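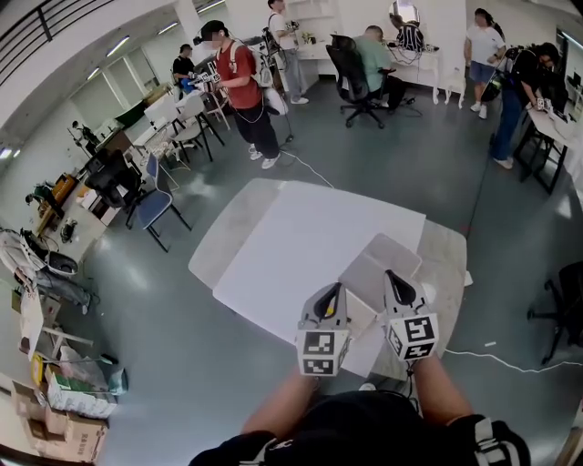
Folded carton on its paper, gray table. October, 2:40 pm.

Box folding, cont. Small white carton again, flat sheet under it so the table doesnt get scuffed and the creases are easier to see. Pre-creasing all the lines first still the way to go. Going straight to the fold = tabs bow out, then you fight them.

Punero blanks: fine. Gradon blanks: stiff, side tabs spring back, had to hold them down for a count of 6 before the lid would go in. Set 9 of the worst aside in the tray marked Brito (old label, ignore it).

Natanael Falcão wants the lid tab in first, then the sides. Tried both. His way is slower but corners come out squarer. Keep his way for now.

Paper: tape the corners next time, it creeps toward you when you push on the box. Fresh sheet every 50 boxes or so, sooner if it wrinkles.

Stock - order was 2000 blanks, only the first bundle opened. Rest stay wrapped till we settle on Gradon vs Punero. Ask Neketti if they can score the lid line deeper, and wether that changes the price.

To do: tape, new tray label, flatten empty cardboard before it piles up again.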